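Your Parish Council: Questions We Get Asked

Brondale Parish Council has nine members, meets once a month and looks after more than most people realise. Maricel Abella, our clerk, has gathered the questions that land in her inbox most often, and we've had great fun answering them.

Is the parish council the same as the district council?

No, and this is by far the most common mix-up! The district empties your bins, decides planning applications and collects council tax. We look after the smaller, closer things: the playing field, the allotments, the bus shelters, the noticeboards and the village hall. We're asked for our views on planning applications in the parish, and we do send them in, but the decision is made at district level.

Then who mends the potholes?

The county council. Please report them on the county website, with the nearest house number if you can. If you've reported one and heard nothing for a month, tell the clerk and we'll chase it at the next liaison meeting. Ginette Rey does this for us and she is wonderfully persistent.

Where does the money come from?

Mostly from the precept, a small share of the council tax paid by every household in the parish. We set the amount each January, after going through the budget line by line in public. Hall hire and allotment rents bring in a bit more.

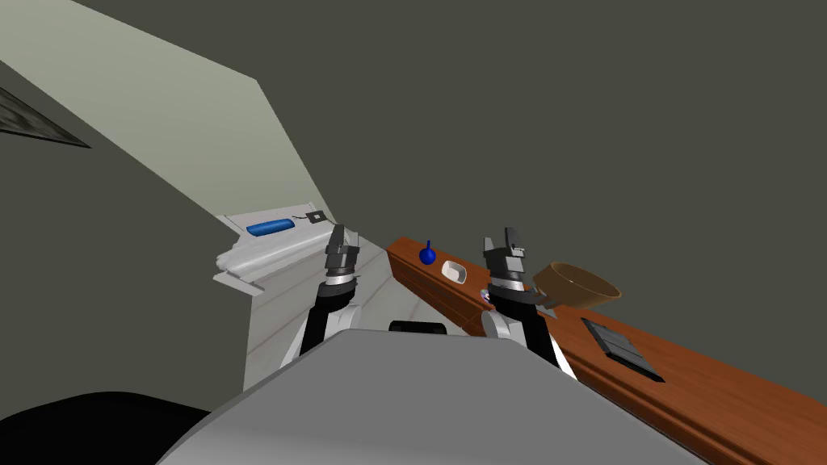
What can I apply for from the community grant fund?

The fund is open to any group based in the parish, and the most we can give in one go is £400. We've helped with choir music, cricket nets, a first aid course and a very splendid set of bunting. Fixtures and equipment count too, so a white shelf on the wall like the one in the picture would be a perfectly good thing to ask for. You'll need a simple budget and a copy of your group's rules, and the form is only two pages. Applications close at the end of September.

Can I come to a meeting?

Yes, please do! Every full council meeting is open to the public and starts at 7.30pm in the Lacson Room. There are fifteen minutes near the beginning when residents can speak on anything on the agenda. You don't need to book, though it helps to let the clerk know if you have a detailed question – we can then have the right papers to hand.

Why can't you just make a decision on the night?

Councils can only decide things that are listed on the published agenda. It can feel slow if you've come along with a brilliant idea, but it means everyone else in the village gets fair warning. Send your idea in early and it can go on the next agenda.

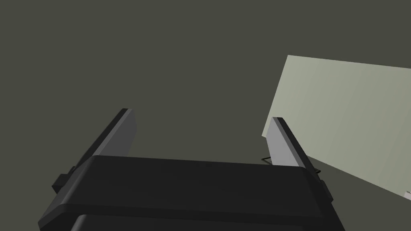

What is the difference between the chair and the clerk?

The chair is a councillor, chosen by the other councillors every May, and runs the meetings. The clerk is a paid officer who gives advice, keeps the minutes and carries out what the council has decided. Put another way, the council is the hand on the job, and like the two fingers on that black gripper, chair and clerk work side by side. Jailson Barros is our chair this year. If you're not sure which of them to write to, start with the clerk.

How do I become a councillor?

Elections come round every four years. In between, if a seat falls empty and no election is called for, we can fill it by co-option. You need to be 18 or over, meet the citizenship rules and have a real link with the parish, such as living or working here. Edgardo Sison joined us by co-option and now leads on footpaths, having walked every one of them.
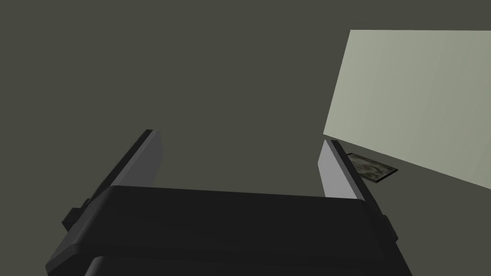

Do I have to belong to a political party?

Not at all. None of our present members stood for one. Councillors aren't paid either, though mileage can be claimed for trips outside the parish.

How much time does it take?

Allow one evening a month for the full council, plus another if you join a working group. There's reading beforehand, and the budget papers are the longest.

Where can I see the accounts and minutes?

Both are on our website, and there's a paper copy in the Clilton Road library. Junhao Jiang keeps an eye on the finances and is happy to talk anyone through the figures. Payments are listed in the minutes each month.

How do I get in touch?

Email the clerk, or drop a note in the box by the hall door. The office is open on Friday mornings from 9.30am to noon.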